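Workshop notes: the hand-held grippers

Botcombe Shared Workshop, December newsletter

The gripper build has moved out of the back bench stage and is now in regular use. This item covers the state of the hardware, the changes made to it since the last newsletter, and what is still outstanding. Members who only want to book a unit can skip to the end.

The job list for the build is under Plavasby on the workshop server. The aim is a hand-held unit with the same jaws as the small bench arm, so that a person can do a task by hand and the recorded jaw opening and motion can be used to train the arm. The handle and trigger take the place of the arm's wrist. Everything forward of the body is meant to be interchangeable between the two.

Jaws

The first set of finger pads was too hard. They held boxes and tool handles without trouble but slid off anything soft, and the motor current climbed while the cloth stayed where it was. The present pads are a softer compound with a rounded face, bonded to the same carrier. Pinch force at the tip is lower than before and grip on fabric is better.

The hinge screws worked loose on two units. They are now fitted with thread locker and should be checked on Monday when the units come off charge. Do not overtighten them. The linkage binds well before the screw head bottoms out, and a binding jaw gives a false reading on the opening sensor.

Trigger and handle

The trigger spring was changed for a lighter one. With the old spring, long sessions made the index finger sore and people began to snatch at the button, which shows up in the log as a step from open to closed with nothing in between. The lighter spring gives a usable slope. Travel is unchanged, so existing calibration files still load.

The base of the handle was squared off in the same revision. A unit will now stand on a bench while the cable is plugged in.

Cloth trials

Fabric was left until last because it is the least forgiving. The log for the first cloth set holds 1154 grasps, of which 175 were thrown out for bad sensor data, nearly all of them from one unit with a cracked connector. The connector has been replaced.

Work is done on a made-up bed and not on the bench. A bed gives way under the lower jaw, so the jaw can be pushed under an edge of cloth without first lifting it. Long pieces are folded or rolled into a band and taken by the end.
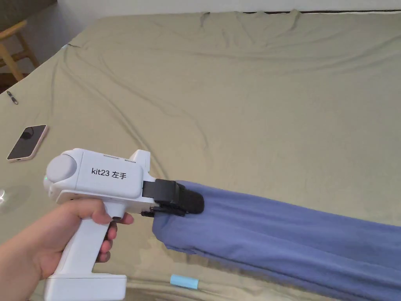 Labelling

Units are marked on the side panel with the kit number and the hand, the hand being given in Chinese characters. 左手 is left hand. The label identifies the unit's place in the pair and has no bearing on which hand can hold it, but the log takes the channel name from the unit, so write down any swap on the session sheet. Two recordings had to be relabelled last month for want of a note.

Parts and supply

Housings are printed in white on the Floronow machine. Other colours are possible but the white filament has given the least warping on the long body shell. Print the shell at 100 per cent flow and leave it on the bed until it has cooled.

Pads come from Du in packs of 3. There is one unopened pack in the parts drawer. A pad should be replaced when the face has gone shiny. Put the old one in the tin beside the vice so the wear can be measured.

Outstanding

The fin on the top shell still needs a proper fixing for the cover, which is held at present by friction. The charging rack needs a second power supply. The wiring diagram on the server is one revision behind and should not be used for repairs.

To book a unit, use the sheet by the workshop door and give the kit number. Units go back on the rack switched off, jaws open.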